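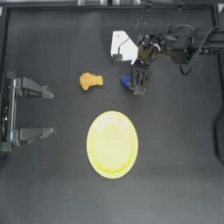 Home What we lend Galleries Opening times Join Contact

Play food on the dark table

June

Play food is the busiest part of the Nokamthorpe Toy Library and has been for years. The catalogue runs to 3,816 items at the moment, and a good share of those would fit in a coat pocket: peas in a pod, half a lemon, a fried egg, a slice of something that was sold to us as salami. They go out in bags and come back in bags, and in between they get washed, checked against the card and put on the shelf.

This gallery is a small one. It covers a plate, a nugget and an aubergine, and the table underneath them. Notes on borrowing and cleaning are further down, along with what we are short of.

The plate

Round, yellow and with a raised rim, so that rolling things stay on it. The rim is a stronger colour than the middle, which is a paler lemon. Yellow is the plate most often asked for by name. We used to lend plates in mixed colours, but families with more than one child were coming back to swap them, and now a borrower can ask for a matching set. Green runs out first in the school holidays and yellow soon after.

Plates are lent with the food or separately. They stack well and do not take up much room in a bag. If one comes back scratched we keep it for the sand tray.

The nugget

A chicken nugget, golden tan, lumpy, wider at one end than the other. The surface is textured to look like breadcrumbs. Children recognise it straight away, which is more than can be said for the salami. It is one of the few pieces that gets put on a plate by itself, with no vegetables, and served to grown-ups several times in a row.

The bumpy surface needs a brush. A cloth goes over the top of the bumps and leaves whatever is between them. An old soft toothbrush and washing-up liquid will do the job in under a minute.
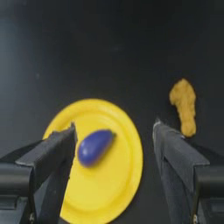 Words: Neville Treloar, Nokamthorpe Toy Library

The aubergine on the yellow plate, with the nugget on the table to the right. The two colours are about as far apart as any in the box, and for sorting games that is useful. We suggest starting younger children on pairs like this before moving on to the reds and oranges, where the tomato and the peach cause arguments.

The aubergine

Blue-violet and glossy, rounded at one end and narrower at the other, with a short dark cap for a stem. It is bluer than a real one. Several parents have told me their child had never met an aubergine before borrowing ours, and one family went on to buy a real one at the market and did not like it.

Smooth pieces like this one are easy to clean but they show fingerprints. They also roll. The aubergine has been found under the radiator, in the lining of a pushchair and once inside the till drawer of the toy shop. If something is missing when you pack the bag, look for the round and smooth pieces first – they travel the furthest.

In the catalogue it is listed under A, and a second card under E points to the first, for borrowers who call it an eggplant.

The table

A dark grey top with a matt finish, and black metal along the far edge and both sides. Towards the upper right the light brings up some pale, smoky patches and faint creases. Lower down it is darker and more even. Bright pieces show up well on a surface like this, and a dark cloth over a table at home gives much the same effect for sorting or for "what's missing" games. 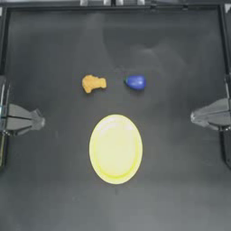
Borrowing play food

Membership is open to anyone in Nokamthorpe or Staniforth, and we have 492 families on the books. Play food is lent for 3 weeks. Each bag costs 80p and has a card inside listing every piece. Please check the card before you leave, and again before you bring the bag back.

You can have two bags at a time. If you would like a plate in a certain colour, ask at the desk and we will look, or write it on the request sheet by the door. Requests are dealt with in the order they come in.

Lost pieces are not charged for the first time. After that we ask for a replacement, which can be second-hand as long as it is clean and not cracked. It need not be the same food. A carrot for an aubergine is fine.

Washing

Warm soapy water, a rinse, and a tea towel spread out somewhere flat. Leave the pieces overnight if you can. Anything with a seam can hold water, so give it a gentle squeeze over the sink and leave it seam side down.

Please do not use the dishwasher. Some of the older pieces went through one and came out a different shape. Wooden food should be wiped with a damp cloth and never soaked.

Storage

Pieces are kept in Feteck crates, one crate to a group: vegetables, fruit, meat and fish, bread and cakes, and odds and ends. The nugget lives in meat and fish. There was some discussion over whether it should go with the chips, which are in odds and ends, and it was moved there for a month before being moved back.

Plates are on the shelf above, by colour. Cups and cutlery are in the Kuvden drawers by the window – the labels on the bottom two have been swapped over and will be put right.

What we are short of

Green plates, bread rolls, anything that looks like rice or pasta, and a teapot with its lid. We have plenty of bananas. We also have more fried eggs than we can lend and would be happy to pass a bag on to a nursery or childminder. Ask at the desk or use the contact page.

More galleries

Tea sets, complete and nearly complete
The wooden railway after its repaint
Hand puppets A to F
Floor puzzles with all their pieces
Staniforth open morning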